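Straw training bottle

A straw training bottle (also handled straw bottle or convertible bottle) is a drinking vessel for babies and small children that can be used with a nipple or with a straw. It belongs to the wider group of baby bottles and sippy cups and stands between the two. The usual construction is a transparent body, a screw-on collar, a removable pair of handles and a drinking part that can be exchanged when the child is ready.

Bottles with pink collars and handles, and their parts
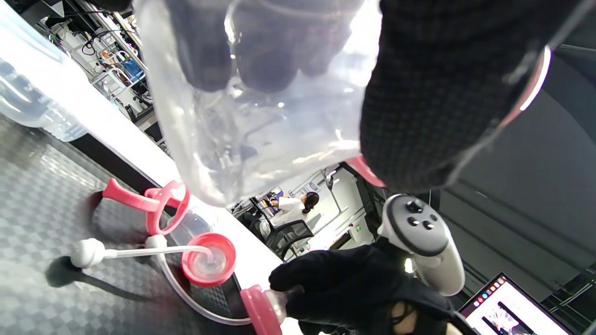
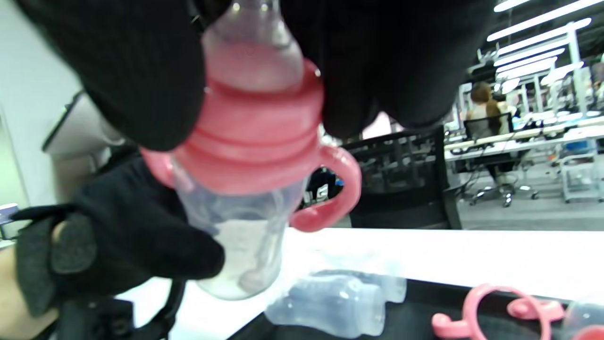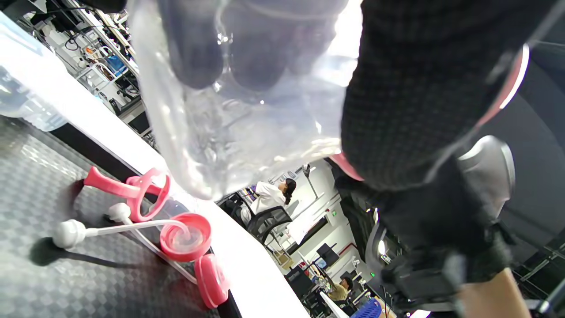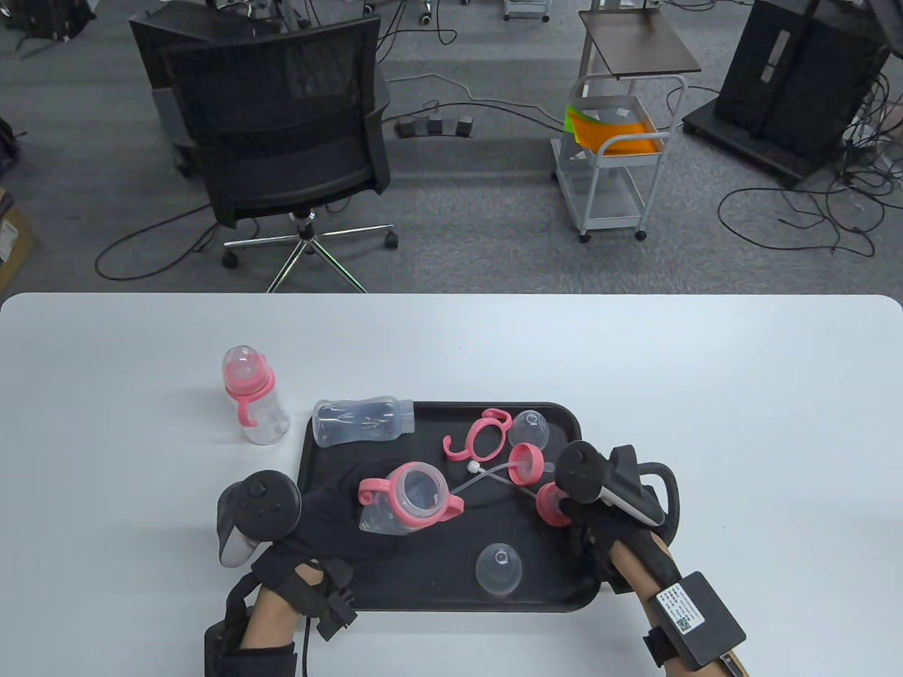

Covitz, writing in a parents' newsletter, objects to the word "training" and says that most children learn the straw in one afternoon, while it is the adults who need several weeks to learn in which order the parts go together. Lelik answered in the next issue that the order is easy if the handles are put on before the collar is closed, and that this one step is the source of most leaking bottles. The remark is often repeated in buying guides, although it is true only for models where the collar holds the handles in place.

Construction

The body is molded from clear plastic or, less often, from glass. Graduation marks are molded or printed on the wall so that the amount of milk or water can be read. Printed marks are easier to see but they fade with washing. Molded marks stay, but they are difficult to read in weak light — for example during a feed at 2 in the morning.

The collar is a threaded ring. It presses the edge of the nipple against the mouth of the body and in this way makes the seal. The handles are commonly formed as one piece, a ring with two curved arms, and the ring sits around the neck of the bottle. Handles of this type can be left off when the baby is still fed by an adult.

The nipple is made of silicone or of latex. Silicone is clear and keeps its shape well; latex is softer and has a yellow or brown color, and it becomes old more quickly.

The straw set replaces the nipple. It consists of a mouthpiece or valve cap, a thin flexible tube and a weight at the lower end. The weight makes the tube follow the liquid when the bottle is tilted, so the child can drink also when leaning back. In a straw set without weight, the tube stays in one position and takes in air if the bottle is not held upright.

Sizes and compatibility

Bodies are sold in narrow-neck and wide-neck forms. A collar from one form does not fit the other, and even two wide-neck bottles can have different threads. The Kadlec buying guide lists 889 models of handled bottle and notes that the most common capacity is 8 ounces. Sets under the name Briltix are sold with the nipple and the straw parts together, and the tube must be cut by the user to the height of the body.

In a survey printed with the same guide, 1,318 households were asked which part they had replaced first. The straw tube was the most frequent answer, followed by the nipple. The handles were named very seldom.

Cleaning

All parts are separated before washing. Milk remains most easily in three places: under the edge of the nipple, in the thread of the collar and inside the tube. The first two can be cleaned with an ordinary bottle brush. The tube needs a narrow brush, which many makers include in the box. If the weight can be opened, it is opened for washing.

After washing, the parts are laid out on a rack or a clean cloth. The tube dries slowest. It is often hung up or shaken out, as water can stay in it until the next day.

Assembly

The handle ring is placed over the neck first. The tube is pushed onto the underside of the valve cap, the cap is seated in the collar, and the collar is screwed down until it stops. A collar which is closed at an angle feels tight but will leak from one side. Some models have a small arrow on the collar that should point between the handles.

Nipples and tubes are replaced when they become sticky, cloudy or cracked, or when the child has bitten through them. Spare tubes are usually sold in pairs, without the weight.

See also: Baby bottle, Sippy cup, Drinking straw, Bottle brush, Weaning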